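Lumico Boards > Interior Finishes > Paint and Coatings

Washable matte going shiny where it's been wiped

pevier_flat
Joined: October
Posts: 7

Looking for input on burnishing. Workroom wall, skim coat over drywall, one coat of primer and two of Cundo washable matte in a gray-green. Marks collect in horizontal bands at the height where things get pushed against it. I wiped with a damp microfiber and dish soap. The soil mostly came off but the cleaned areas now read glossier at a low angle. Straight on you can't tell.
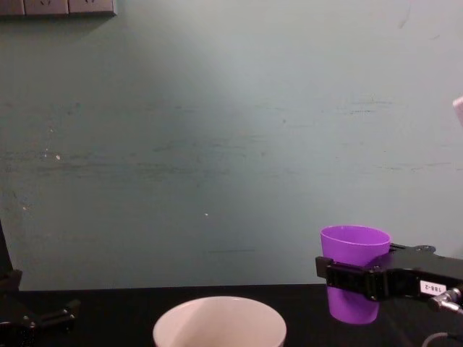
Options as I see them are a full recoat in the same product or going up to eggshell. I would like to stay matte. The skim coat was sanded to 200 and the wall is not flat enough for anything with sheen.

gritline
Posts: 2083

Burnishing is polished pigment and binder. You can't clean it off. Recoat corner to corner, same sheen. Don't spot prime, it will flash.

How long did the paint cure before the first wipe? Most of these need weeks, and soap on a soft film makes it worse.

pevier_flat
Posts: 7

Nine days. The can says it can be washed after two weeks, so that one is on me.

boychuk_supply
Posts: 2341

Disagree with staying matte. Any wall that gets contact should be eggshell at minimum. A ceramic matte buys you time and costs a lot more per gallon. If the skim coat is wavy, fix the skim coat.

gritline
Posts: 2083

Reskimming a whole wall to avoid a sheen problem is a lot of dust for very little. Eggshell burnishes too, you just see it less because it started out shinier.

boychuk_supply
Posts: 2341

It also wipes clean with half the rubbing. Less rubbing, less burnish. I have eggshell in a hallway that gets wiped monthly and it still looks even.

Separate point for the OP: scuffs and scratches are different problems. A scuff is material left on the surface. A scratch is material removed. Pale matte surfaces show both as dark lines, so test a small patch with plain water before choosing a cleaner.

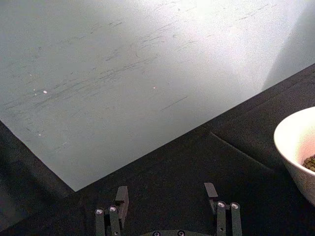

Posted by boychuk_supply, Coatings section, 4:40 pm

If the line lightens with water, keep going with water. If it doesn't change, stop. Melamine sponges are abrasive and will give you a shiny patch on any flat finish.

pevier_flat
Posts: 7

Water lightened most of them. I'll let the wall sit until the film is fully cured, then put one coat of the same matte over all of it. If it bands again I'll go to eggshell and live with the waves.

gritline
Posts: 2083

Use a 3/8 nap and keep a wet edge. Box the cans if you open more than one.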